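Surdu box review: does another streaming stick need to exist?

I have had the Surdu plugged into the back of the living room telly since October, and I've been putting off writing this because my opinion of it kept sliding about. It is a small streaming box with one big promise, which is that it will stop you hunting through five different apps for the programme you were halfway through. You press the middle button, it shows you one list with everything you are watching in it, whichever service it lives on, and you carry on. That is the pitch. I have heard it before from bigger names and I didn't believe them either.

Set-up was dull in the good way. Power, HDMI, wifi password typed out letter by letter with the arrow keys, then a sign-in for each service. Mine took most of an evening, mainly because I had forgotten two passwords and one of them turned out to belong to my sister. The box updated itself twice and asked me to agree to something each time. I read the first one. It wants to know what you watch and when you stop watching it, and you can switch off the second part but it's buried under Household, then More, then Sharing.

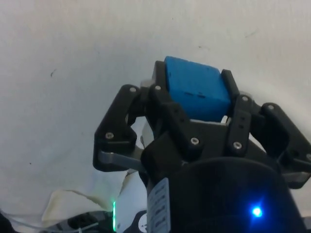 The list is the reason to buy a Surdu, so the list had better be right. For dramas that come out weekly it mostly is. I was following Ilska, the slow Nordic-looking thing about the ferry port, and every Thursday the new episode sat at the top by teatime. What it can't cope with is anything that moves between services. Each programme is shown as a plain coloured tile until the artwork loads, as flat and bright a blue as that foam cube between the black fingertips, and for shows that have moved house the artwork never comes. You press the tile and get a page telling you it may be available elsewhere. I know it may be available elsewhere. I bought the box to tell me where.

Series order is another sore point. Urno has had two proper series and a Christmas special, and the Surdu treats the special as episode one of everything. I started a friend off on it without checking and she watched the entire cast mourn a man she hadn't met yet. There is a "report a problem" option. I reported the problem. It is still episode one.

Then the spin-off arrived. Urneo is the one with Ilse Peeters running the harbour office, and for my money it's better than the original, but the Surdu thinks it is a misspelling. Search for Urneo and you are shown Urno, with no way of saying no, I meant what I typed. You have to go in through the cast page. Voice search is worse. I tried it in my normal voice, then in my telephone voice, and was offered a documentary about volcanoes.
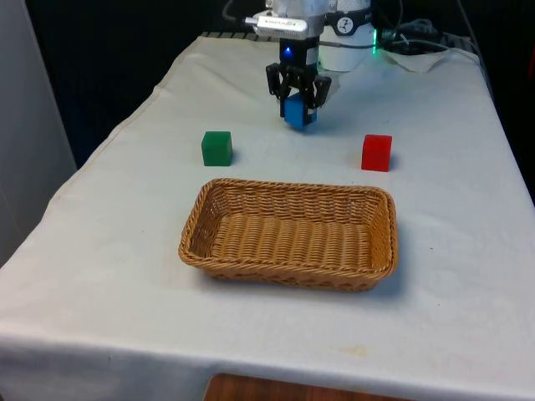
Blue cube in the gripper, green on the left of the cloth, red on the right.

Picture and sound, then. I can't fault either. Dark scenes stay dark without turning to porridge, and Ilska is nearly all dark scenes. The sound kept up with the lips on everything I tried apart from live football, and I'm prepared to blame the football app for that. It doesn't get in the way of the telly's own settings, which my last stick did constantly.

The remote is light and slightly too short. The volume buttons are on the side where your thumb rests, so picking it up in the dark makes the room very loud. There are shortcut buttons along the bottom for services I don't pay for, and they can't be changed. One of them starts a free trial page that takes 3 presses of Back to get out of. I have pressed it by mistake more often than I've pressed Pause.

I was sent to the "Discover" row by every other review I read, all of them very taken with it. Surdu says there are 700 hand-picked titles in there and the row changes to suit your tastes. I can't say who is doing the picking. Mine offered me Urno, which I had finished, a dance contest, which I wouldn't watch if I were ill in bed, and the same heist film every night for a month. If you rate things it is supposed to learn. I rated things. The heist film moved one place to the left.

Adverts: yes, there are some. A banner sits across the top of the home screen and it moves. You can stop it moving but you can't get rid of it, and the setting went back to its old ways after the second update. On a box you have paid for outright I think that's a cheek. There is a paid tier that takes the banner away and adds a kids' profile and a sleep timer. A sleep timer! My mother's clock radio had one of those.

So who is it for? If you watch two or three current dramas, all on services that hang on to their shows, the list works and you'll be glad of it. My brother-in-law has one and says it changed his life, but he only watches snooker and Ilska. If you like older series, or films, or anything that gets passed around between channels, you will be back in the separate apps within a week as I was, with a banner moving about over your head.

Mine is staying plugged in until Ilska finishes. After that it can go in the drawer with the other one, unless they sort out the Urneo search, in which case I'll come back and add a note.

Good: picture, sound, weekly shows turn up on time
Bad: search, Discover, banner, side volume buttons
Would I buy it again: not at full price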